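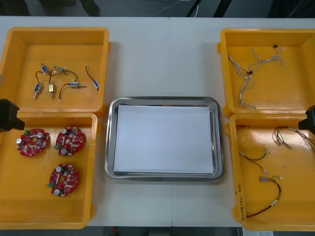

*The sorting table, paper already in the tray.*

My first morning at Prira, Melahat Gökçe handed me a pen and a pad and told me not to touch anything until I'd looked at it for as long as it takes to drink a coffee. I don't drink coffee! So I stood there and stared at the solenoids like they were fish in a tank.

I'd spent 30 years fixing jukeboxes with my aunt Zerrin, so solenoids and I go way back. These were babies, though, with their little black leads curling all over each other, most of them blue, plus a silver one and a gold one. I liked the gold one right away. (You're not supposed to have favorites. Everybody has favorites.)

"What's it do?" I asked.

"It pushes," Melahat said. "Then it pulls."

"So does my sister."

She wrote something on her own pad, and I've wondered ever since what it was.

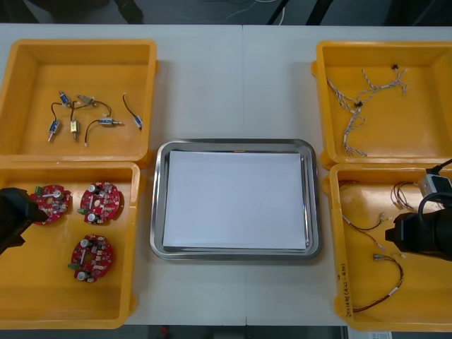 The trouble was the order from Truklow. They wanted kits, parts laid out on clean paper in a steel tray, and they'd sent the list over by phone, through Bülent, who mumbles. Melahat had him down for a gold solenoid and a red board. I called Bülent myself and heard "an old solenoid and a bread board," and we went back and forth so long that my ear got hot.

"Is it red?" I said.

"It's round," he said.

Well, the red boards were round, with a hole in the middle and those tiny green connectors on the side, so I figured that settled the board. The old solenoid was another matter. How do you tell how old a solenoid is? I picked up the gold one and held it to my ear, the way Zerrin used to, and gave the plunger a push with my thumb. Click. It sounded exactly like the Witine jukebox in the bus station diner, the one that ate 123 of my quarters the summer I turned sixteen.

"Gold," I told Melahat.

"You're sure?"

I wasn't, not even a little, but I laid it on the paper and she put a red board down next to it, and then she went off to make herself another coffee.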